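Gripper loses shiny items on lift, soft toys fine
Status: Open
Component: hand-held gripper, finger pads and linkage
Opened by: Ebise Dinsa
Build: Brunton, shared bench at Fullora workshop

Problem

The gripper picks up plush toys and cloth without trouble. Anything wrapped in clear plastic film slides out of the pads partway through the lift. It happens with the trigger fully closed, so it isn't a matter of squeezing harder. Large bundles are worse than small ones.

Setup

Two black linkage arms, one finger pad on each side, dark blue pads from the second print. Table covered with the towel cloth. Items get picked from the heap and put into the shallow cardboard box at the back of the table. Recording goes through Visudeck. The pads are the stock shape with no texture added. No changes to the housings since July.

Steps to reproduce

1. Put a mix of plush and wrapped items on the cloth.
2. Close on a wrapped item from the sides, pads level with each other.
3. Lift straight up to box height.
4. Hold, then move toward the box.

Expected: item stays put until released.
What happens: item rotates between the pads, then drops on the side where the film is loosest.

Log

Thursday, 10:15
Ran 70 lifts, half plush and half wrapped. Plush had no drops. The wrapped ones dropped 7 times, all of them after the item left the cloth. Saved the Visudeck recordings under the Brunton folder.

Thursday, 11:00
Wiped both pads with alcohol and let them dry. Tried the same wrapped items again. No difference I could feel.

Thursday, 11:40
Checked the linkage for play. The left arm had a little slop at the lower pivot. Snugged the screw under the cap until the arm stopped rocking but still moved freely. Rotation got slower but the item still went.

Thursday, 1:30 pm
Put a strip of Lekar grip tape on the left pad only, to see which side was letting go. Wrapped items now slipped on the right every time. Took the tape off again because the edge was peeling and catching on the film.

Thursday, 2:20 pm
Looked at pad alignment. With the gripper closed on nothing, the right pad touches first at the tip and leaves a gap of almost 2 mm at the heel. So on a firm object only the tip is doing any work. On plush it doesn't show, the toy fills the gap.

Thursday, 3:05 pm
Loosened the right pad, put a 2 mm shim behind the tip, tightened it back down. Pads now meet flat. Repeated the wrapped lifts, 3 drops with the same items and the same count as this morning. Better but not fixed. The drops left are all on big bundles where the film is baggy and the pads close on film instead of on what's inside.

Things I have not tried

Softer pad material. The second print came out harder than the first and I don't have the old settings.
Ribs across the pad face. If someone has a file for these, please attach it.
Starting the grip lower on the item, so the weight hangs under the pads.

Notes for whoever picks this up

Please leave the shim in. It is taped on the back of the pad and will fall out if you take the pad screw all the way out. The left pivot needs checking before each run until we get a lock nut on it. Don't use the Lekar tape on only one side, it makes the results hard to compare. If you try the lower grip, do the big bundles first and write down which way they turn.
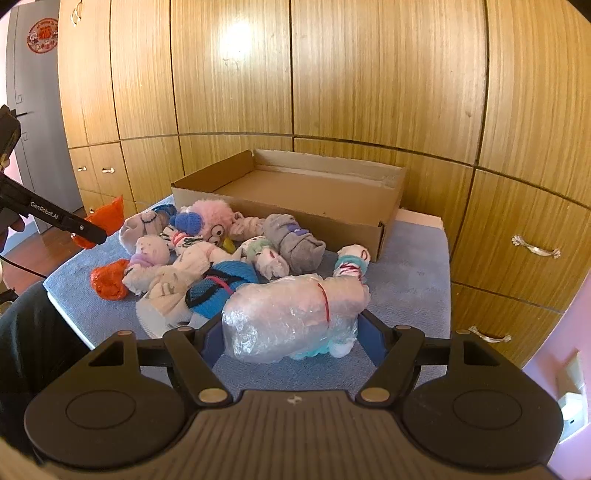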